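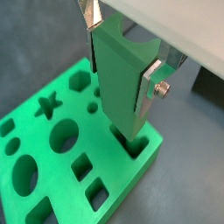 Bloque rectangular verde sobre un hueco del tablero de formas.

Inicio Datos Notas Descargas Contacto
Tiempo de lectura: 2 min

rondas-movil: ficha de datos

Recopilación de rondas de financiación anunciadas por estudios de juegos para móvil. La palabra importante es "anunciadas". Ninguna cifra de la tabla se ha comprobado contra una cuenta bancaria, y en bastantes casos ni siquiera contra un registro mercantil. Quien busque saber cuánto dinero ha entrado de verdad en el sector tendrá que buscar en otra parte, y le deseo suerte.

Última revisión: 6 feb 2018

Contenido

rondas.csv: una fila por ronda y estudio.
estudios.csv: nombre, ciudad declarada, año de fundación declarado.
fuentes.csv: de dónde sale cada importe, con la frase literal de la nota de prensa.
descartes.txt: lo que se quedó fuera y el motivo.

La tabla principal recoge más de 20 estudios. Es una muestra pequeña y está sesgada hacia los que tienen a alguien escribiendo notas de prensa. Un estudio que se financia con los ingresos de su primer juego no aparece, y sospecho que los hay mejores que muchos de los que sí están.

Campos que conviene mirar con desconfianza

importe_m: millones, en la moneda del anuncio. No se convierte nada. Rodora anunció 15 millones y en la misma nota explicaba que el importe se entregaría por tramos, "sujeto a hitos". Los hitos no se publicaron. En la tabla figura 15 y la columna tramos está marcada con "sí". El que sume la columna sin leer la otra obtendrá un total muy bonito.

tipo: semilla, serie A, serie B, deuda, otro. Se copia lo que dice el estudio. Mikport llama "serie A" a una ampliación en la que solo participaron sus socios de siempre; yo no la llamaría así, pero el campo es el suyo.

licencia: "sí" cuando la ronda se vende con una serie o película detrás. No dice si el contrato está firmado ni en qué territorios vale. Tampoco hay aquí nada que demuestre que una marca conocida haga mejor un juego mediocre, aunque las notas lo den por supuesto.

inversores: separados por punto y coma. "Inversores privados de primer nivel" se ha pasado a "sin identificar". 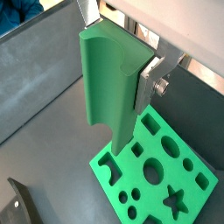 descargas_declaradas: casi vacío, y casi mejor. Cardoso daba una cifra de descargas "en todas las plataformas" que incluía las reinstalaciones, según una aclaración posterior de la propia empresa. Se ha borrado el valor y se conserva la frase en fuentes.csv.

Duplicados y correcciones

Brummont aparecía 2 veces con la misma ronda, una en mayo como cierre parcial y otra como cierre definitivo. Se han fundido en una sola fila con el importe definitivo. En total se han retirado 11 filas por este motivo, todas listadas en descartes.txt por si alguien no está de acuerdo.

Usos

Sirve para estudiar cómo se comunican las rondas: qué adjetivos se usan, qué se calla, cuánto se tarda en rectificar. Para valorar empresas no sirve. Tampoco para predecir qué estudio va a tener un éxito; he visto modelos entrenados con tablas parecidas y predecían, sobre todo, quién tenía agencia de comunicación.

Licencia y cambios

Uso libre citando el repositorio. Las correcciones se aceptan con enlace a un documento, y una captura de una presentación para inversores no cuenta como documento. Si la corrección procede del propio estudio, se anota como tal en fuentes.csv.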